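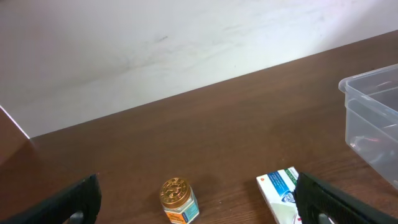 Diary > Winter > A quiet week at Dinholm

14 Feb 2020

Print this page | E-mail this page

Well, I've finally made up my mind about the choir, and I want to get it down before I talk myself out of it again. I'm going back. I rang Hefin Gough after lunch and told him so, and he was so pleased that he dropped the phone (I heard it go, and then a lot of scrabbling, and then his voice again from what sounded like the bottom of a well).

It has been 11 years since I last sang with anybody but the radio. I stopped when Mother was poorly and the evenings went to her, and afterward I'd got into the habit of not going, and habits are such comfortable things in winter! I've kept my old folder all this time, though. It was in the closet under the stairs with the good tablecloths, and when I opened it this morning there was my pencil writing all over the alto line of the Kirkasness hymn, "BREATHE" in capitals, and farther down "no, really breathe." I must have had a dreadful time with that page.

They are doing the Kirkasness again for the June concert, which is half of what tempted me. The other half is that they're short of altos. There are only 2 left, and one of them is moving to be near her daughter.

I sat down with the music after breakfast and tried to hum my way through it, tapping out the beat on the table with one finger. The first verse came back as if I'd sung it last week. The second verse didn't come back at all. There's a jump in the middle where the altos cross over the tenors, and I went at it again and again until the dog got up and left the room.

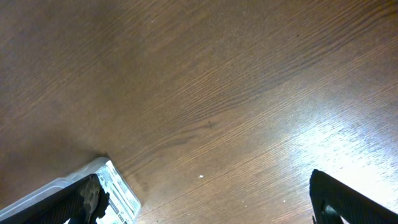 Ynyr Prosser said over the fence that I shouldn't fuss about the jump, that half the altos had always missed it and the tenors sang so loud there you could recite your grocery list and get away with it. Dear man. I told him I'd rather sing the right note, just once, so I could say I had, and he said suit yourself, but bring a cushion, because the chairs in the hall are the same chairs.

So, a cushion. And I shall need reading glasses with a longer reach, as mine are fine for a book in my lap and no use for a folder held out in front. And black shoes. I have a nice pair that pinch, and a shabby pair that don't, and I expect the shabby ones will win if I give them some polish.

Hefin says practice starts at 5 now, which seems awfully early to me, but it means we're home for supper, and nobody has to drive that hill in the dark once spring comes along.

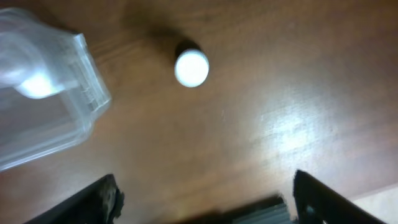

What I'm nervous about is the warm-up. I don't mind the singing so much, it's the sirens and the lip-buzzing with everyone looking at everyone else. I used to stand next to Lloyd for that part, who kept his eyes tight shut all through it, and I found it a great help to do the same. I do hope he still goes. I forgot to ask.

It's raining again, and I've a chicken pie to see to. I'll have another try at the second verse while it's in the oven, quietly, with the kitchen door closed so the dog can have her nap.

Contact | Copyright | Back to top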